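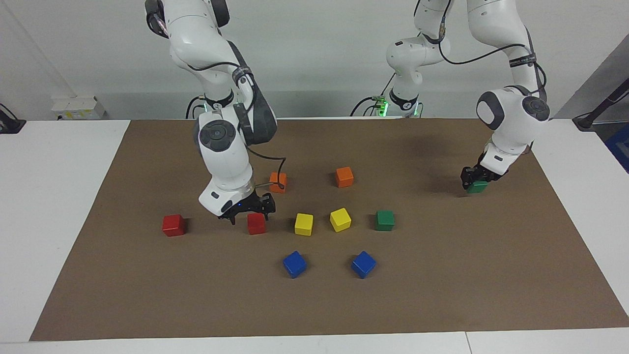 Burkdale Shared Workshop
Arm build group – minutes, July 27, 2026

Present: Chaltu Zeleke (chair), Bereket Sisay (notes), 13 members
Apologies: none received

1. Minutes of the June meeting
Agreed, with one correction. The spare gripper fingers were ordered from Pietrzak, not Ullska.

2. Progress on the build
Bereket reported that both arms are mounted at the back of the white table and run from the one controller. The cube sorting routine now uses both arms. Cubes are set out on the brown mat by hand and picked up one at a time. The red and blue cubes give little trouble. Yellow is still missed when two cubes sit close together, and the group discussed whether this is a camera setting or the spacing. Chaltu asked for a test with wider gaps before anyone changes the code.

The left arm had a fault on its wrist joint earlier in the month. It was traced to a connector and has been reseated. No faults logged after that.

3. Cables
The loop at the right wrist was raised again. It hangs low and could catch a cube. Members preferred a clip on the lower segment to a shorter cable – a shorter one would limit the wrist. Bereket will print 3 clips in different sizes and try them.

4. Mat
The paper-like mat is fine for now. A proposal to paint the tabletop instead was not supported.

5. Run count
Target for the Andero open day is 1,000 picks without a restart. Chaltu suggested 4,000 as a longer test for the fall. Left open until the yellow problem is fixed.

6. Safety
The arms must be powered down before anyone reaches across the mat. The rule will be posted by the table. New members need a short walk-through before they use the controller.

7. Actions
Bereket – print and fit cable clips
Chaltu – spacing test with yellow cubes, results to the list
Chaltu – write up the power-down rule and post it
Bereket – ask Pietrzak for a delivery date on the fingers

8. Any other business
The bench drill is out of use until a new chuck key arrives. Please return borrowed hex keys to the drawer.

Next meeting to be set by email.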